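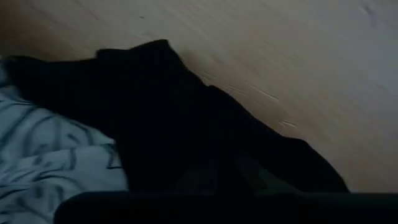
Should dark clothes be sorted from pale ones before they go in the bin?
Sorting first saves handling the load twice. Black and navy items go in one pile, pale and patterned fabrics in another.

The laundry notes for October come from Eckhard Haberkorn at the Jestusdale wash house. Tip the load out on a bare table and spread each garment before deciding where it belongs. A pale print caught under a black top is easily missed — lift the dark items first. Turn sleeves the right way out and check pockets. Socks stay on the table until the larger pieces are in.

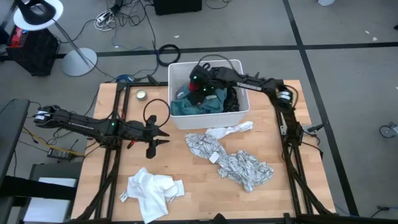
What should be done with a sock that has no partner?
Keep it aside for two washes, then move it to the odds box by the door.

Iltinley users should note that the last load now goes in at 3 pm. Bins are to be returned empty to the lower shelf.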